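3.2 Surfaces and the shame threshold

Housework studies tend to ask people how often they clean. People lie, and so we asked instead when a table stops being clean. Respondents in Zodthorpe and Uvthorpe (n = 275) were far happier to answer, mostly with reference to their in-laws. Crumbs had to go before visitors came; scratches were forgiven, or blamed on a child. Grey wood-grain tops with pale flecks on them (Figure 1) split households down the middle, one half claiming not to see the flecks at all.
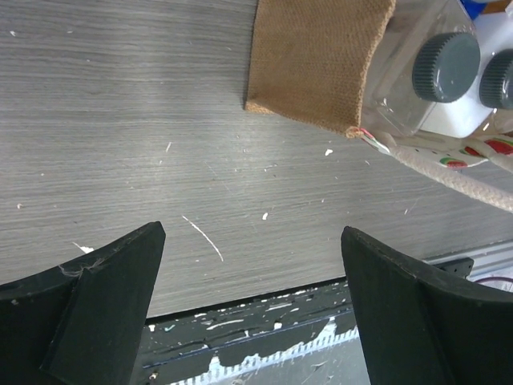 Figure 1. Tabletop with small white debris and a thin curved white line.

3.3 Things put down "for a minute"

Qureshi's diary method was kept, although two diarists used theirs as a coaster. The bag of shopping was the commonest object left out, and the longest stayer. Bags thought to be pretty stayed longest of all, having been promoted to ornament. Apaza calls this decorative amnesty, a term we have failed to improve on.

Figure 2. Jute bag with watermelon print, holding four bottles.
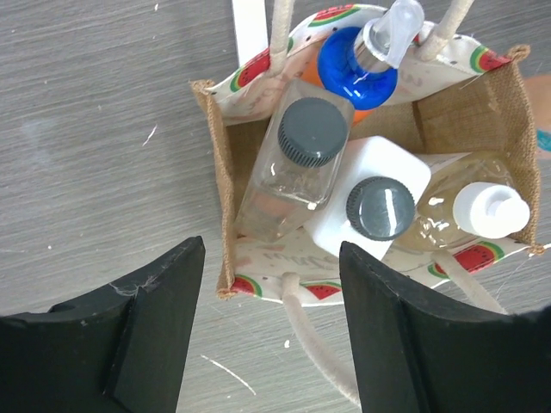 3.4 Limits

Both towns are small, and 30 diaries came back blank. We have counted these as tidy.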